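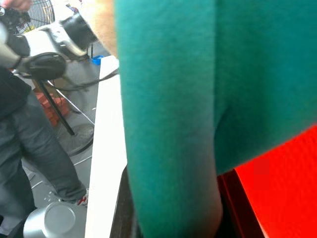

Dradeck Hall opens its doors for a season of secondhand sewing, mending and filming

CETSTEAD, 13/06/2021. It has been a long while since the old meeting rooms on Kereama Street were as lively as they have been this spring, and anyone who has walked past with the windows up will have heard the chatter spilling right out onto the sidewalk. The Dradeck Hall mending mornings, which began in April with a few borrowed tables and a big pot of coffee, have grown into one of the happiest get-togethers in town, and now they are being turned into a short home-made film as well.

The idea is a simple one. You bring along something that needs a bit of care (a sweater with a worn elbow, a skirt with a hem that has come down, a pair of curtains that never did hang right) and you sit down beside someone who knows how to fix it. You do the sewing yourself, with as much help as you like, and you go home with the thing mended and a fair idea of how to do it again. There is no charge for the morning, though there is a jar by the door for thread and needles, and it has been filling up nicely.

Knitwear has been the runaway favorite. Perhaps it is the cool mornings we have had, or perhaps everybody in Cetstead simply owns one good sweater that they can't bear to part with. Either way, there has been a wonderful amount of wool and color in the room, with plenty of deep greens and bright reds, and the helpers have become very good at matching a strand to a sleeve that has faded over the years. One regular brought in a cardigan that had been through two brothers and a cousin before it reached her, and the patch she put on the elbow was admired up and down the table until she had to be persuaded to take it home.

The film was first suggested over the coffee pot. Several people had been asking whether the lessons could be watched again at home, and a neighbor from over in Anard, who has shot a good many weddings and school plays in his time, offered to teach anybody who was interested how to hold a camera steady and what to point it at. Seven people put up their hands that same morning, and most of them had never filmed anything longer than a birthday cake being carried in from the kitchen!

They have been taking turns ever since. One half of the group sews and the other half films, and then they swap over, so that everyone gets to be on both sides of the lens. Filming a person at close work is harder than it sounds, as the learners have been finding out. Sleeves get in the way of the stitches, elbows bump the tables, and the moment you have everything lined up somebody leans over to ask for the scissors. The advice from the Anard visitor has been to get in close, be patient and let people forget that you are there, and by the third week the chatter hardly paused when a lens swung around.

Sound has been the other lesson. The hall gets stuffy once it fills up, and an electric fan is a great comfort on a warm morning, but a running fan can make itself heard all over a recording. The group has settled on a fair system: fan on for the sewing, fan off for the talking, and a good long break in between for everyone to cool down with a glass of lemonade.

The finished film will run for 77 minutes if the present plan holds, which is longer than anybody expected and may yet be trimmed. It will be split into four parts. The first covers getting started, with threading, knots and choosing the right needle. The second is given over to darning, the third to hems and zippers, and the last one is a gentle ramble through everybody's favorite repairs, with the stories that go with them. Those who have had a peek at the last part say that it is the best of the lot, and there is some hope that it will be left just as it is, pauses and laughter included.

Money is needed to see it through, as it always is. The hall would like to raise $3000 this summer, to go toward better lighting over the tables, two more sewing machines that can be used by beginners, and copies of the film for people who would prefer a disc to a link. A bake sale and a pattern swap are both being talked about, and anyone with a box of buttons, zippers or trim sitting in the attic is warmly encouraged to bring it along, since odds and ends of that kind disappear very quickly once the mending gets going.

New faces are welcome at any of the mending mornings, and you do not need to know a thing about sewing before you come. Wear something comfortable, bring your reading glasses if you use them, and pick one piece of mending to begin with, as it is easy to be carried away and arrive with a whole bagful. Children who can sit still for a while are welcome with a grown-up, and there is a low table at the side where they can practice big stitches on scraps of felt. If you would rather not be filmed, just mention it when you come in and you will be given a seat at the back tables, where the conversation is every bit as good.

The hall is on Kereama Street, with parking behind the building and a ramp at the side entrance. Mornings begin at ten and wind up when the last thread is snipped, usually a little after noon. The first showing of the film will be held in the main room once the editing is done, and a notice will go up on the front door as soon as the date is settled. Coffee and cake will be served, and guests are asked to wear something they have mended.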